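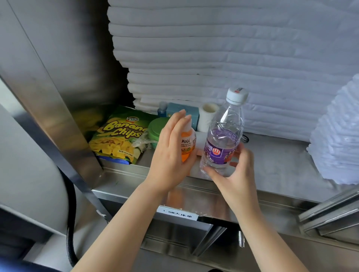

Según Loubna Lamrani, la pinza de dos dedos Skeltava no debería entrar en la comparativa, porque una bolsa blanda la deja en ridículo y con eso el resto de la tabla se lee torcido. Me lo escribió en el margen del borrador de estos apuntes, con dos signos de exclamación. Yo la he dejado dentro, Loubna, lo siento. Si quitamos todo lo que falla con las bolsas nos quedamos con una tabla muy corta y una práctica aburridísima.

Apuntes de la sesión 6. Comparar pinzas en estantes estrechos

Bueno, al lío. Hoy toca lo que en el programa se llama "evaluación de efectores finales en espacio confinado", y que yo llamo meter la mano en el armario. Tenemos tres candidatas:

Skeltava: dos dedos paralelos, rígida, rápida, muy fácil de calibrar.
Dimside: tres dedos adaptativos, más ancha de muñeca.
Hartley: ventosa con fuelle corto. Hace un ruido espantoso, avisados quedáis.

Las tres van montadas en el mismo brazo y con el mismo controlador, un Flerneck que muestrea la fuerza a 1.000 Hz (sí, es más de lo que necesitamos, pero así luego podéis diezmar la señal como os dé la gana). No cambiéis las ganancias entre pinza y pinza. El curso pasado un grupo lo hizo a mitad de la serie y hubo que tirar la tarde entera.

Antes de tocar el brazo, mirad cómo lo hace una mano. Lo digo todos los años y todos los años hay quien se salta este paso. Una mano cambia de agarre según el objeto sin que nos demos cuenta: una botella se rodea por el cuerpo, una caja se puede sujetar contra el fondo, una bolsa se aplasta con la palma hasta que deja de moverse. Apuntad también lo que hace la otra mano, la que parece que no trabaja. Muchas veces está estabilizando, y nuestro brazo va solo.
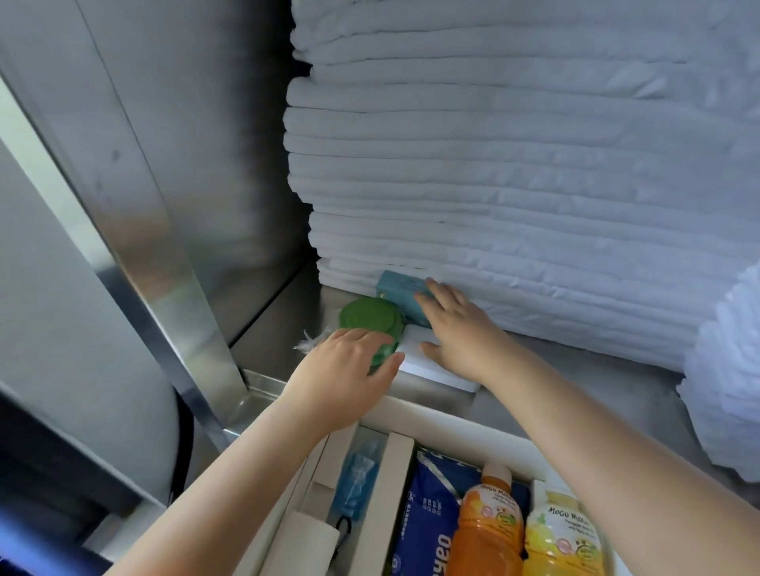

Y aquí viene la parte que más me gusta, el fondo blando. Un estante con una pila de toallas o sábanas detrás no se comporta como una pared. Empujas una caja contra la tela y cede un poco, la caja gira, y el modelo de contacto que tan bonito quedaba en la pizarra se va al garete. Con la Skeltava lo veréis enseguida en la curva de fuerza: sube con una rampa tonta, sin el escalón limpio que da el metal. La Dimside lo lleva mejor, pero necesita sitio para abrir los dedos y en un compartimento estrecho eso se paga.

Mounir Hegazy, con quien preparé la práctica en abril, defiende que hay que medir primero la holgura lateral y solo después hablar de fuerza. Le doy la razón a medias. Medid las dos cosas en la misma pasada y ahorráis tiempo.
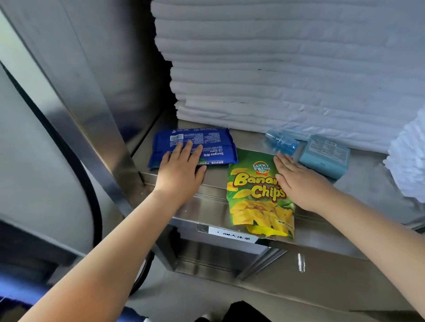
¿Con qué pinza conviene empezar la serie? Con la Hartley, que es la que menos margen deja: si la ventosa no sella sobre un envase arrugado, ya sabéis que ese objeto os va a dar guerra y podéis planificar el resto.

Protocolo, versión corta. Cada grupo hace 26 intentos por pinza, repartidos entre rígidos (cajas, botes con tapa), botellas y envases blandos. El orden lo sorteáis, no lo elegís. Se considera agarre válido si el objeto se separa del estante y aguanta 2 segundos sin resbalar. Los casi no cuentan — apuntadlos aparte, en la columna de observaciones, que luego son lo más interesante de discutir.

En la hoja de resultados quiero:

- pinza y tipo de objeto
- fuerza máxima registrada
- si hubo contacto con la tela del fondo o con el objeto vecino
- una frase vuestra (una, no un párrafo)

Lo del objeto vecino es importante. Un estante con cosas sueltas obliga a entrar en diagonal, y entonces la muñeca de la Dimside roza donde no debe.

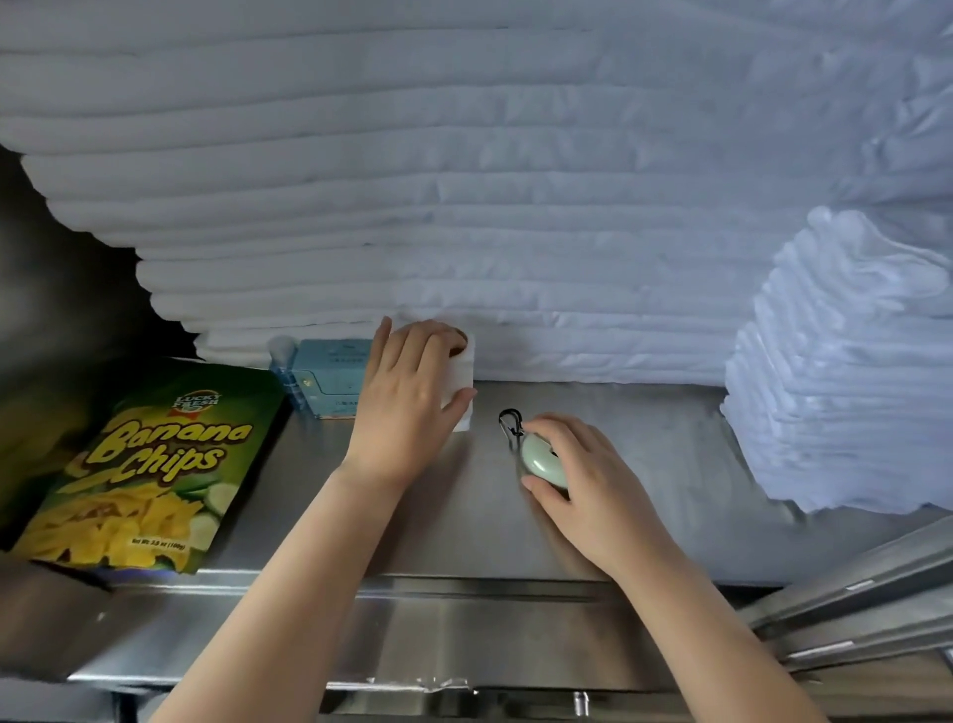 Sobre la cámara, dos cosas rápidas. El metal cepillado devuelve brillos que la de profundidad interpreta como agujeros, y el plástico transparente directamente le da igual, lo atraviesa. No intentéis arreglarlo subiendo la exposición. Probad a mover el punto de vista unos grados y a fusionar varias tomas, con el cuaderno de la sesión anterior os vale casi tal cual.

Y para la discusión final: pensad si una pinza que gana por media es la que montaríais de verdad. La Skeltava suele salir bien en rígidos y hundirse en bolsas, la Dimside es más pareja. Loubna votaría por la segunda sin mirar los números. Yo, según el día. Traed los datos en bruto además de las gráficas, por favor, y con las unidades puestas.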